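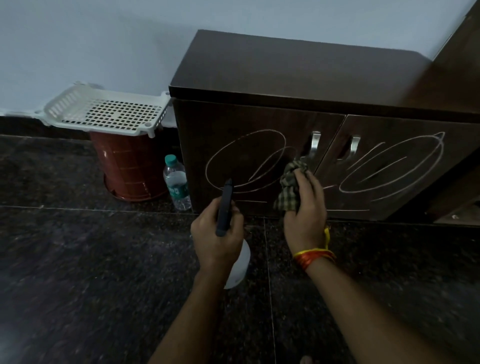 Margarida Cunha

Re: Cloudy patches on dark timber finish, is it the polish or the humidity?

I've got a low cupboard, dark brown, bought secondhand. The finish has gone milky in patches near the handles. Relative humidity in the room sits at 67 per cent most mornings and I wipe the doors down weekly with a spray cleaner. Does anyone know if the bloom is moisture in the lacquer or residue on top of it? I'd like to avoid stripping it.

hedvika_h

Do a solvent test before anything else. Put a few drops of white spirit on a cotton bud and rub a patch the size of a coin. If the haze goes and stays gone once the spirit has evaporated, it was wax or silicone. If it comes back as the patch dries, the haze is in the film.

Bogdan Zamfir

Agree with the test. Disagree that it tells you much about colour loss. Around handles you also get skin oil, which softens nitrocellulose over the years. A softened film feels slightly tacky to a fingernail. What is the finish, do you know?

Margarida Cunha

No label. Seller thought it was Kollár, but he also thought it was walnut, and the inside of the door says otherwise. Fingernail leaves no mark.

Ottó B.

67 per cent isn't high enough to blush a cured lacquer. Blushing happens when the lacquer is sprayed in damp air and the water gets trapped while it flashes off. Mine sat in a shed at 76 per cent all winter and nothing happened to it. I'd blame the cleaner. What's in it?

Margarida Cunha

Grollora, diluted. I don't measure it.

Ottó B.

Then measure it. Surfactant left behind at too high a strength dries grey on dark colours. Wipe with plain water, wring the cloth out hard, dry straight away with a second one.

hedvika_h

Plain water won't shift silicone if a previous owner used a furniture polish. White spirit first, then water. Ottó's order leaves you wiping over the top of it.

Ottó B.

Only if there is silicone. Water is the milder of the two and you start with the mildest. Standard practice.

R. Iyengar

Both of you are assuming the film is intact. Hold a torch nearly flat to the door. Fine crazing scatters light and looks the same as haze from standing height. I spent a month cleaning a sideboard that needed amalgamating.

Margarida Cunha

Torch shows no cracks. White spirit cleared the test patch and it's still clear after 2 hours. I'll do the left door tonight and leave the right one for comparison.

Bogdan Zamfir

Wax or silicone, then. If you ever refinish it, tell whoever does the spraying, as silicone causes fisheyes.

Ottó B.

I'd still measure the cleaner.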